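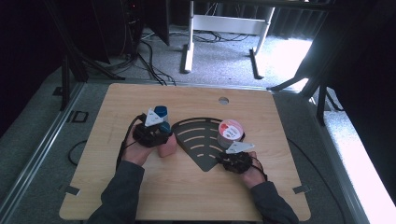

Ultan Keogh has had the Skernholm table mat on his kitchen table since February and writes that it wipes clean under the tap and hasn't marked the wood.

Skernholm slotted mat, fan shape
Item no. 1359
Colour: dark grey
Price: 19 euros, or 2 for 36

A quarter-circle mat with curved slots cut through it. Point it towards you and keep small tubs and cups on the wide side, within reach of either hand.

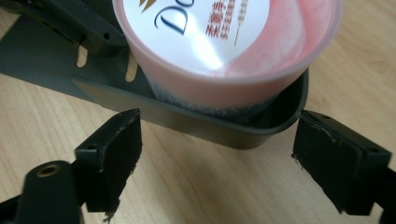

Crumbs fall through the slots, so lift the mat and wipe the table under it from time to time. Wash by hand only. Do not put hot pans on it.

Orders over 79 euros are sent free. For other colours, write to Nour Mansour at the Kemley shop.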